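The Green Towel

My aunt kept a guesthouse in Clonditz, and when she became too old for the stairs, I came for one month to help. I stayed for three years. The house was built in 1959 and it had 21 beds. On the first morning she put a towel in my hands and told me to fold it.

I folded it in half, then in half again. She shook it open without a word.

"In Pirkero they fold like this," she said. "In Clonditz, no."

Her way began with a corner. You took the corner and brought it over the rest, so the edge made a slanted line, and only after this you could make the sides straight. I thought it was a waste of time. There were 50 towels in the basket and the guests were coming at four o'clock.

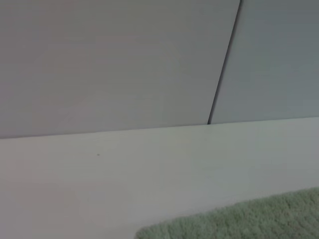
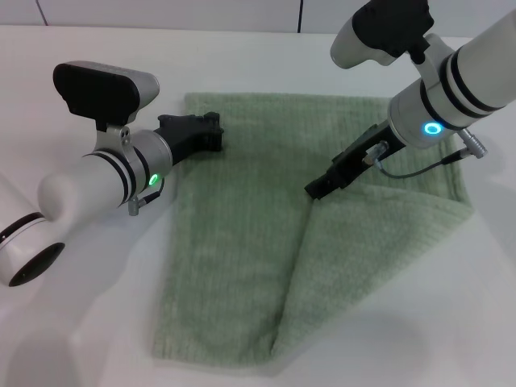

In the evening I asked her who had taught her. She said she learned it in the laundry of the Hotel Gentile, when she was a girl. The woman in charge there could look at a shelf of 80 towels and pull out the one that was folded by a new person. My aunt was the new person for a whole winter.

"Was she angry with you?"

"No. She gave it back to me and I did it again."

I slept badly that night. Before breakfast I went down to the laundry room, took one green towel from the shelf and opened it on the table. I brought the corner over. It was crooked. I opened it and tried again, and I heard her slippers stop behind the door.

She did not come in. After some time the slippers went to the kitchen, and I heard her fill the kettle for two.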